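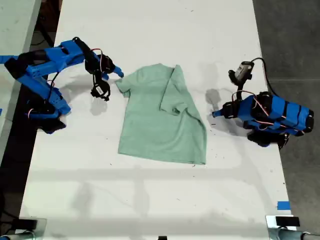
The Gradard is a two-arm folding kit for people who want a machine to do laundry and are willing to do a fair amount of work to get there. You supply the table, the power outlet and the T-shirts. We supply a pair of arms, the cameras that ride on them, the clamps, and the Stetgate software that tells one arm what the other is up to. A mint-green shirt with one sleeve folded in and the other still sticking out is a pretty fair picture of life with a Gradard: progress is visible, and so is the remaining sleeve.

214 shares | 37 comments

Gradard Folding Kit: Frequently Asked Questions

Does it really fold shirts?

Yes. Short-sleeved T-shirts, adult sizes, laid flat on the table with the collar pointing away from the clamped edge. That is the job it ships knowing how to do. It will attempt other things if you ask, and you will learn something about both of you.

How long does a shirt take?

Around 118 seconds with the factory settings. You can do it in less with your own hands, and we would rather you heard that from us than from your brother-in-law. The Gradard does not get bored, though, and it will fold the same shirt all afternoon without asking what the point is.

Who lays the shirt flat?

You do. We get this one a lot, usually in a tone.

What about a heap straight from the dryer?

Please don't. The arms will pick at it for a while and then stop and flash a message. The message is polite. Stetgate has a beta setting called Untangle, which you can switch on under Extras, and which we recommend to people with low expectations and free evenings.

Is it already assembled?

No. The arms arrive as printed parts, motors and wiring, in bags with numbers on them. Most buyers spend a weekend on it. If you would rather not, the built version costs more and comes from Blöndal, our workshop, with the arms put together and tested. You still have to clamp things to the table yourself.

What does it cost?

The kit is $900. Blöndal assembly is extra and the price moves with how busy the workshop is, so ask before you order. October is bad.

What kind of table do I need?

Something flat, steady and plain. White is best, because the cameras find the edge of a shirt more easily when the shirt is not the same color as everything else. If you own mostly white shirts, buy a dark mat. Glass tops are out. So is the folding card table, which walks.

Does the table have to be spotless?

No. Specks and scuffs don't bother it. Crumbs don't either, though they'll end up in the shirt, folded in with great care.

Why does my hem come out crooked?

Usually because it went in crooked. The software works from the collar and the sleeves, and it takes the hem more or less on faith. Tug the bottom straight before you press Start. If it's still off, run the camera check again; one of them has probably been bumped.

Can I teach it to fold my way?

You can. Record yourself guiding the arms through the fold, load the recordings into Stetgate, and leave it to train overnight. Four recordings will get you a confident mess. A few hundred will get you something you'd put in a drawer. The fold we ship was trained on 4000 of them, all done by our own staff, who now own very tidy T-shirts and do not wish to discuss it.

Is it safe around kids and cats?

The arms are light and they stop when they meet resistance, but the gripper tips are pointed and the whole thing is interesting to look at. Keep both groups away from it while it's running. Cats also lie on the shirt, and there is no setting for that.

Is it noisy?

It whirs. You could watch TV in the same room with the volume up a notch. You will probably watch the arms.

What happens when a motor dies?

Write to us and we'll send one. Each motor comes out with a small screwdriver and some patience with the wires. Take a photo before you unplug anything — we say this in the manual three times and still get the emails.

Will it do pants, towels or fitted sheets?

Hand towels, yes, as of the last update. Pants are being worked on at Drullex, who write the folding models for us and have asked us to stop naming dates. Fitted sheets, no.

Can I return it?

Within 30 days, in the original box, with all the bags. Please take the shirt out first.

37 comments | Show older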